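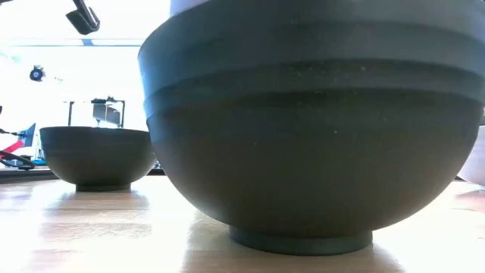 Ticket 2884
Subject: Product pages save but listing export drops rows with more than one variant
Product: Closumell Catalog, self-hosted
Opened by: Mwanahawa Nyamweya, Nusilero Tableware
Assigned to: Geert Hendriks, Closumell support
Opened: January 14, 2024
Priority: Normal, raised to High on second update
Status: Resolved, follow-up open

Initial report (Nyamweya)

We run the nightly export from Catalog to our wholesale partner, Willems. The export writes one CSV file and places it in the outgoing folder, where the partner's system picks it up. The export log says it wrote 1215 rows. Willems imports fewer than that and sends back a rejection notice with no line numbers, only the text "record length mismatch".

Items with a single variant arrive correctly. Items with two or more variants are either missing or arrive with the description in the price column. Bowls are the worst affected, as most of them are sold in several sizes and glazes. Plates and mugs are mixed.

Nothing was changed in the export profile. We did upgrade Catalog to the current release before the problem started, and in the same maintenance window the server was moved to a new host. I realize that is two changes at once.

Steps already taken on our side:

Restarted the export service. No change.
Deleted and recreated the export profile from the saved template. No change.
Ran the export by hand from the admin panel. Same result as the scheduled run.
Opened the file in a spreadsheet program. It looks normal there, all columns line up.

Attached: export log, profile template, rejection notice.

Reply (Hendriks)

Thank you for the log. The row count in the log is taken from the database query and is written before the file is closed, so it does not prove that the file itself is good. A spreadsheet program is also not a reliable check here. It will quietly repair quoting and line ending problems that a strict importer rejects.

Please do the following and send the output:

1. Open the raw file in a plain text editor with invisible characters turned on. Find one item that was rejected and one that was accepted. Copy both, including whatever ends the line.
2. Run the line count command on the file and compare it to the number in the log.
3. Send the locale settings of the new host and, if you still have access, of the old one.
4. In Catalog, open Settings, then Export, then Advanced, and send the values of Field separator, Quote mode and Variant join.

Do not change any of these values yet.

Update (Nyamweya)

Results below.

1. Accepted item: ends in a single line feed, no quotes around any field. Rejected item: the description field contains a line break in the middle of the text. There are no quotes around the field, so the record carries on to the next line.
2. The line count is higher than the number in the log.
3. Old host: en_US. New host: the locale is not set, it reports C.
4. Field separator: semicolon. Quote mode: minimal. Variant join: newline.

I do not remember Variant join being set to newline. The saved template has it as a pipe character.

Raising the priority. Willems has told us they will switch our feed off if they keep receiving bad files, and we would then have to send updates by hand.

Reply (Hendriks)

That gives us most of it. There appear to be two separate faults, and they only cause trouble when both are present.

First fault: Variant join. In the previous release this setting was stored as the character itself. In the current release it is stored as a named option. The upgrade script converts the old value to the new name. Any value it does not recognize falls back to newline. A pipe should be recognized, so I need to see how yours is stored. Please run the settings dump and send me the export section.

Second fault: Quote mode. Minimal is supposed to put quotes around any field that contains the separator, a quote mark or a line break. Your file shows a line break in a field with no quotes. I have not been able to reproduce this on our test system, which has its locale set. I will try again with the locale unset.

As a temporary measure, set Quote mode to "all" and run one export by hand. Do not place the result in the outgoing folder. Check that every field is quoted.

Update (Nyamweya)

Settings dump attached. The stored value has a space before the pipe. I checked the saved template and the space is there too, so it has probably been that way since the profile was first set up. It is easy to miss in the form field.

Quote mode "all" works. Every field is quoted, including the ones with line breaks. I sent the file to the Willems test address and it was still rejected. The error is now different: "unexpected quote in numeric field". They do not accept quotes around prices or stock levels.

Reply (Hendriks)

Understood on the numeric fields. Please set Quote mode to "text only", which leaves numeric columns alone. If the option is missing from the list, it is hidden until Column types is turned on in the same panel. That is a known problem with the form and has its own ticket.

The leading space confirms the first fault. The old release trimmed the value when it was used. The conversion script compares it without trimming, finds no match and falls back. I have entered this as a defect.

I have also reproduced the second fault. With the locale unset, the check for line breaks in minimal mode is skipped for any field that holds a character outside plain ASCII. Your descriptions have accented glaze names and a degree sign in the oven-safe text, so nearly all of the longer ones qualify. Short items with plain names were not touched, which fits what you saw with the single variant products.

Please apply these in order:

1. Stop the export service.
2. Set the locale on the host to en_US with UTF-8 encoding. It has to be set for the service account as well as for your own login.
3. Set Variant join to "pipe" from the list. Do not type it in.
4. Turn on Column types. Set Quote mode to "text only".
5. Start the service. Confirm in the first lines of the startup log that the locale is shown correctly.
6. Run one export by hand and send it to the partner's test address before you allow the scheduled run.

Update (Nyamweya)

Steps 1 to 4 done. At step 5 the startup log still showed C. The service is started by a wrapper script from Proltness, our hosting company, and the script clears the environment before it launches anything. I added the locale line to the script itself and restarted. It now shows en_US.UTF-8.

Manual export: the line count matches the log, 1215 in both. The Willems test import accepted the file with no rejections. I compared a few of the bowls against the admin panel - sizes, glaze names and prices are all in the right columns.

Leaving the scheduled run on for tonight.

Update (Nyamweya)

Scheduled run finished and the partner import was clean. No rejection notice. Variants show correctly on their side, except that two discontinued items came back as active. Those had been rejected in every run since the upgrade, so their discontinued flag had never reached Willems. They have corrected them by hand.

One question before you close this. Proltness may overwrite the wrapper script when they update their tools. Is there a way to set the locale inside Catalog?

Reply (Hendriks)

Yes. In the main configuration file, add the line service.locale with the value en_US.UTF-8 under the runtime section. It is read after the environment and takes priority over it. A restart is needed. You can leave the line in the wrapper script as well, the two do not conflict.

Please also correct the saved template so that the space is gone. If the profile is ever rebuilt from the current copy, the fallback will apply again until the conversion fix is released.

Resolution notes

Cause A: Variant join value stored with a leading space, not matched by the upgrade conversion, reset to newline.
Cause B: Line break check skipped in minimal quote mode for non-ASCII text when the locale is unset.
Workaround: locale set on host and in configuration, Variant join set from the list, Quote mode "text only".
Permanent fix: conversion script to trim values before comparing - planned for the May release. Cause B is still with development, no release assigned.
Customer to confirm that the template has been corrected. Follow-up stays open until then.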